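Home Tips Kitchen Laundry Pets Contact

Keeping on top of dog hair (and the smell that comes with it)

2 min read

We have two long-coated dogs in a small terraced house, and I have been vacuuming up after them for more years than I care to admit. July is the worst month for it here, when the undercoat comes out in great soft clumps and collects behind every door.

Brush outdoors if you possibly can, and do it before the bath. A wet undercoat mats down like felt and you'll be picking at it all evening. My friend Thandeka Pillay lines an old washing-up bowl with newspaper and drops the combings in as she goes, and I've copied her ever since.

For the sofa, pull on a damp rubber glove and stroke in one direction only. The hair rolls up into little sausages that you can lift off by hand — very satisfying, I must say!

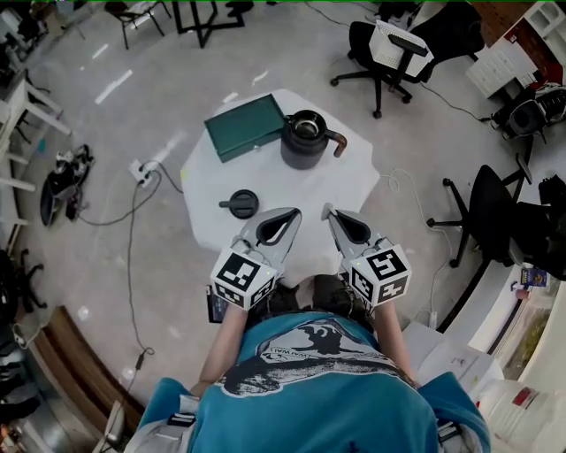
Washing the bedding

Shake the covers hard over the back step, then give them ten minutes in the tumble dryer on cool before they go anywhere near the washing machine. Empty the filter straight away. I wash ours with half the usual powder and roughly 80 ml of white vinegar in the softener drawer, no fabric softener at all, and hang them outside if the weather is kind.

For a bed that still smells, sprinkle on bicarbonate of soda, leave it overnight with the dogs shut out (they will complain) and vacuum it off on Monday or whenever you next have the machine out.

Back to Laundry Next tip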